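She has run the tea counter at Corasel for so long that regulars from Limby still call it "the kettle place," and when I came by at 4 in the afternoon she had a pot of Flosora waiting, the house blend with the dried orange peel in it.

"My grandmother boiled everything to death," she told me, laughing. "Green tea, mint, whatever was in the tin. I was grown up before I tasted a green tea made at 70 degrees, and I sat there thinking, well, so this is what it's supposed to be!"

We wandered on to water, as I suspect most talks with her do. The supply over in Cruzado is hard, she says, and it flattens a delicate leaf, so she hauls jugs of spring water up the back steps every week and grumbles the whole way. Her notebook holds 642 brews by now – times, temperatures, and a good many rude remarks in the margins.

I asked what a beginner ought to buy first. "A plain kettle and a cheap thermometer," she said, topping up my cup. "Then one tea you like, and drink it all through March before you go buying another." 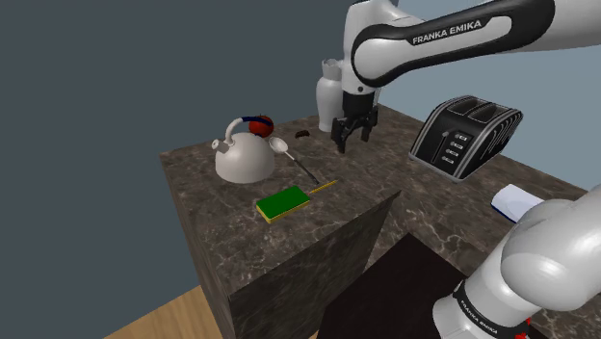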